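Bench notebook, Harnholm flat
18 February 2025
Laundry rig, grip fault, entry 11

Run 571 stopped itself again partway through the load task. Same code as before: "object lost, wrist 2". The Welline dashboard has it down as a perception error and suggests retraining. I don't believe it. Three entries ago we blamed perception, spent most of a week relabelling, and the fault came back on the second morning.

What the log says, leaving out the heartbeat lines:
- arm told to close on basket rim
- finger current rises, levels off early
- controller reports "grasp good"
- lift starts, current drops to nothing
- controller still reports "grasp good" for 8 frames
- stop

The bit that bothers me is the fifth line. A stop I can live with. Eight frames of an arm moving with full confidence and no current in the fingers is another matter, and if the thing it thinks it has is a basket on top of a machine, somebody could be standing underneath.

I went through the wrist views with the rim in them to see how much of it the fingertips get.
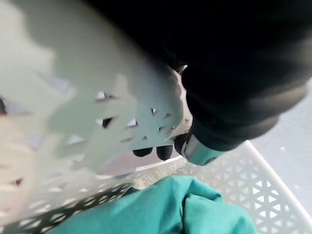
Wrist view, fingertips at the basket rim. Teal cloth in the basket below.

Look at how near the camera is to the plastic. The holes on the left are a smear. Anyone who wants to tell me the network is judging grip quality from that can come and show me. My money is on it reading the finger current and the picture hardly mattering. The rim is thin and the wall is mostly holes, so the pads can meet plastic, meet the edge of a hole, or meet nothing much, and the current trace at the moment of closing looks alike for all of them. I overlaid nine closings on the rim and could not sort good from bad by eye.

Stinetti's data sheet gives the pad sensor as fine for "household items". No list of items. I wrote to them in October asking for one and got a brochure.

Next, the layout. The head view matters here, as the task file assumes the basket stays put on top of the washer while the arms work in front of it.

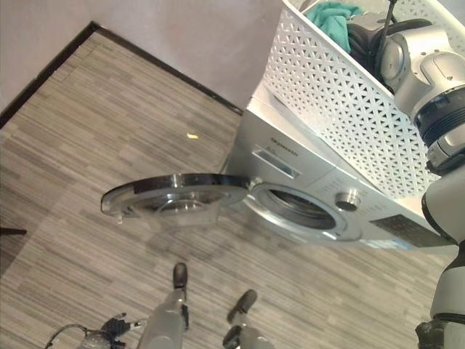
Head view. Washer door open, basket on top, one arm reaching into it.

Two things I don't like. The open door takes up a fair piece of floor space on the left, and the planner has it as a flat disc. It is a dome. Clearance in the planner is therefore more generous than clearance in the flat. Second, the keep-out box round the basket is switched off during the reach, for obvious reasons, and does not come back until the task step changes. In 571 the step never changed, so the box stayed off right through the stop. That needs a fix whatever the grip fault turns out to be. I have put it in as ticket 3564 and marked it safety. Please don't downgrade it because "it only happens on a fault" – a fault is when we want the box.

The Iyamu people think the fault is cloth and have asked for slower closing. Their argument is that soft folds give way under the pads, the current sags, and the controller calls it lost. Fair for a shirt. It doesn't explain the rim. I pulled a cloth grasp anyway to be even-handed, and the close view does show plenty of material bunched under the fingertip, with a seam running in towards the metalwork. If a seam got up between the rails I would expect a high current and a jam, the opposite of what we log. Worth checking the gaps for lint all the same.
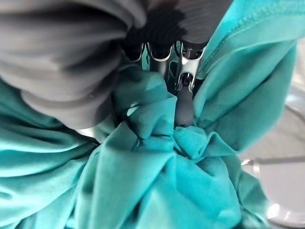 To do before the next run

1. Keep-out box back on at any stop, any step. No powered runs near the basket until this is in.
2. Cut "grasp good" to one frame once the current has gone. Expect complaints about false stops. Fine.
3. Swap the wrist 2 pads with wrist 1 and see whether the fault follows the pads. Should have been done first.
4. Dome shape for the door in the planner.
5. Slower closing, cloth only, as a separate test. If it goes in together with item 3 we will learn nothing from either.
6. Leave the network alone. No retraining until 3 is done and written up.

Dashboard still says perception error. I have left it open with a note pointing to this page.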